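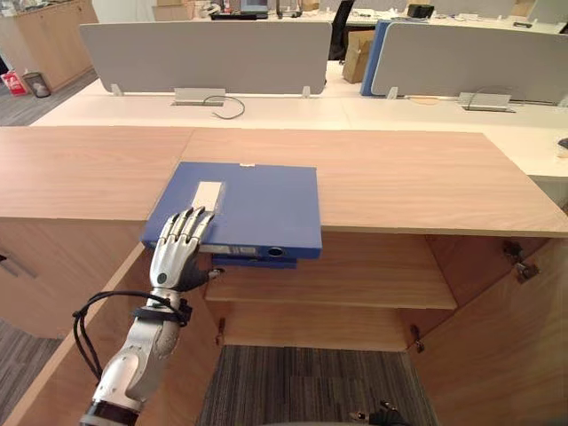 A blue box file on a cabinet top.

Statwood Television
A statement on the future of our daytime drama Vinby, which will air its final episode in November. Details for viewers are in the posts that follow.

Vinby will end after 723 episodes. The decision was made jointly by Statwood and our broadcast partner, Jalell, and was shared with the cast and crew before this announcement.

The final episode will run for 120 minutes, including breaks, and will air in the usual afternoon slot. It was written by Danica Procházka, who has been head writer since the hospital fire story.

Gladys Ogola will remain in the role of Judge Miriam Gachanja until the end. She has played the part since the first episode, and we are grateful to her for agreeing to stay through the last weeks of filming while preparing for a stage role.

Ms. Ogola has asked us to share the following: "I learned my job on this show. I had one line in the first script and I got it wrong. Thank you for letting me come into your homes in the afternoon for so long."

Annelies Aerts will return as Lena Gachanja for the closing story. Viewers will remember that Lena left town on the night of her sister's wedding and was last heard from in a telephone call. Her return will be shown on screen in full, with 51 new scenes across the final weeks.

We are aware that a different version of Lena's return has been shared in several fan groups. It comes from an early outline that was dropped before scripts were written. We ask viewers to treat it with caution.
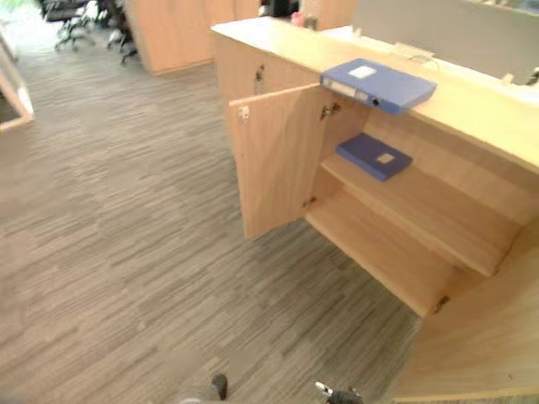 The same outline suggested that the Gachanja house would be sold to the Pruitt family. This does not happen in the finished episodes. The house stays part of the story through the final scene, and the dining room set has been rebuilt to match the way it looked in the first year.

Beatrice Mugo, who directed the first week of Vinby, will direct the last. Ms. Mugo left the show to work in film and has come back at our invitation. She has chosen to shoot the courthouse scenes with the full regular cast present — something our schedule has rarely allowed.

Two earlier cast members will also appear briefly. Their names will be kept back until broadcast, at their own request. We would be thankful if anyone who learns of them early would leave other viewers the surprise.

The role of Dr. Paul Wren will not be recast. The character will be spoken of in the final week, and one scene is set aside for his family to remember him. The writers took care over this scene and consulted the cast members who worked most closely with the part.
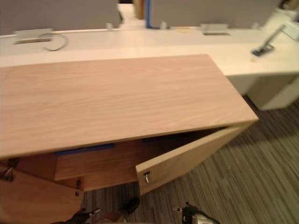
Many viewers have asked: Will the older episodes still be available after the show ends?
They will stay on the Jalell streaming service, starting with the first year. The remaining years will be added in order, and the final episode will be placed there on the evening it airs.

Some early episodes had music that was cleared for broadcast only. In those cases the music has been replaced. Dialogue has been left alone, and no scenes have been removed.

Captions are being checked on every episode before it goes up. Viewers who notice a mistake may report it through the contact form on the Vinby page, giving the episode number and the line in question.

Letters to the cast may still be sent to the studio address until filming ends. Gladys Massawe, head of viewer relations, will see that they are passed on. Please put the actor's name on the envelope as well as the character's. Parcels cannot be accepted.

There will be no public tickets for the last day of filming. The studio floor is small and the day is being kept for cast, crew and their families. A short program of interviews recorded that week will be shown after the final episode.

Statwood has no plans at present for a follow-up series. Reports that one has been ordered are incorrect.

We will post the complete broadcast schedule for the final weeks in this thread once Jalell has confirmed it. Replies are open, and our viewer relations team will answer what it can.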